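Planner treats cardboard divider as free space from one side

yminami
Long post, sorry, and thank you in advance! I'm moving our button-and-cube cell over to the Gotum planner. The wrist view gives a lovely close look at the tissue packet and cube, but the depth map falls apart wherever the marble sheet throws glare.
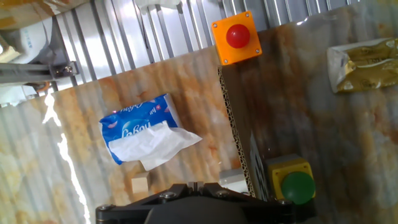 Photo: Yuzuki Minami

I filter at 300 points per voxel cluster, and I suspect that eats the thin edge of the cardboard.

teo_agbayani
Welcome! I'd stop trusting the wrist camera for the divider altogether. Add it as a fixed collision box from the side view — it stands between the gripper and the cube here, so the planner has to know its full height.
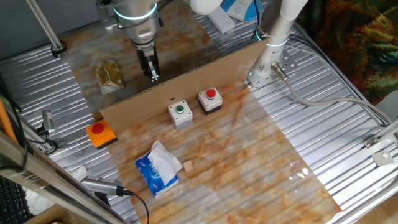
Re: fixed box or live mapping?

gamcombe_fan
I disagree, Teo, with affection. Cardboard gets bumped, and then your box is wrong. Refit the plane from the fixed camera before every plan.

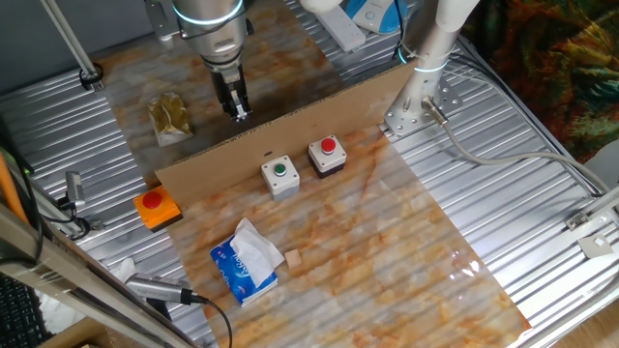

Last edited by gamcombe_fan in April

My refit takes 86 ms, so it's cheap enough.

yminami
I'll try both! For the last few centimeters I'd still like the wrist view, with the cube this close to the fingertips.
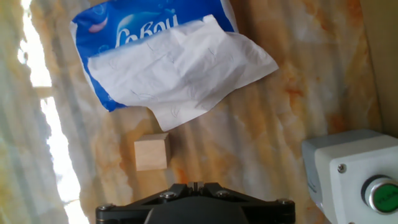

Should the tissue go in the collision map too?
Only the packet, with a little padding — loose tissue makes the mesh flicker between updates.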